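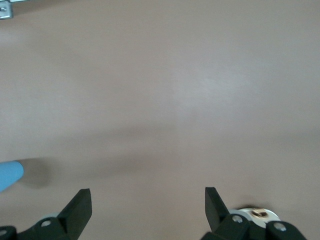
# 哑光台面日常清洁与保养操作指引

发布日期：2024年5月3日　适用范围：Drultora 各楼层工作间、准备间及公共操作台

## 一、总则

本指引适用于浅色哑光台面的日常清洁、污渍处理与定期检查。米褐、灰褐等浅色台面本身没有纹路遮掩，水痕、指印和擦拭残留在侧光下较为明显，各使用部门应按统一方法操作，不得自行更换清洁用品。

带有抛光层或油蜡层的台面不适用本指引，请另行查阅《Fidetti 台面分类手册》。

## 二、所需用品

- 超细纤维布两块，一湿一干，分色使用
- 中性清洁剂（Vachon 中性型，或经后勤部门认可的同类产品）
- 清水一桶，每次使用 800 毫升
- 软毛小刷一把，用于五金件及边角
- 塑料刮片一片

禁止使用钢丝球、百洁布粗糙面、去污粉、含氯漂白剂及各类上光喷雾。上光喷雾会在哑光表面形成局部亮斑，处理起来较为费时。

## 三、日常清洁步骤

1. 将台面上的物品移至推车或邻近台面。不便移动的物品，应逐件抬起擦拭后放回，不得在台面上拖行。
2. 用干布自远端向近端轻扫，清除浮尘与碎屑。碎屑未清之前不得湿擦。
3. 按瓶身标注比例将清洁剂兑入清水，浸湿布后拧至不滴水。
4. 沿台面长边方向直线擦拭，每一行与上一行重叠约三分之一。不要打圈。
5. 换清水重新洗布，再擦一遍，去除清洁剂残留。
6. 立即用干布收干。台面边缘和角部最后处理。

擦拭完毕后，操作人员应在台面一侧俯低视线，迎着光源方向检查。反光区域边缘应当平缓过渡；如出现条状或弧形痕迹，说明清洁剂未去净，应重复第5、6步。检查时应注意区分阴影与污渍：变换站位后随之移动或消失的暗带属于阴影，无须处理。

## 四、边角与五金件

台面边缘的金属支架、螺钉周围容易积尘。清洁时用干燥的软毛小刷顺缝隙刷出灰尘，再以拧干的湿布包住指尖擦拭，随后擦干。清洁剂不得直接喷向螺钉孔。

发现螺钉松动时，可用手动螺丝刀轻轻拧紧，不得使用电动工具。支架变形或移位的，应停止在该侧放置重物，并填写 Torkmont 报修单。

## 五、常见污渍处理

| 污渍类型 | 处理方法 |
| --- | --- |
| 指印、油迹 | 中性清洁剂湿擦，清水复擦，收干 |
| 茶渍、咖啡渍 | 湿布敷盖五分钟后擦除，不得用力搓磨 |
| 胶带残胶 | 温水软化后以塑料刮片平推，刮片与台面夹角宜小 |
| 铅笔、记号笔痕迹 | 先在不显眼处试擦，确认不变色后再处理 |

同一处污渍处理两次仍未去除的，应停止操作并报后勤部门，由专人判断是否更换药剂。

## 六、定期检查与记录

各部门每周检查一次台面，每年10月配合后勤部门进行全面检查，内容包括划痕、边缘起翘、局部褪色及支架稳固情况。

日常清洁由当班人员在记录卡上签注时间，记录卡悬挂于台面侧方，写满后交后勤部门存档。报修请拨内线 3038，领用清洁用品请至 41 号库房登记。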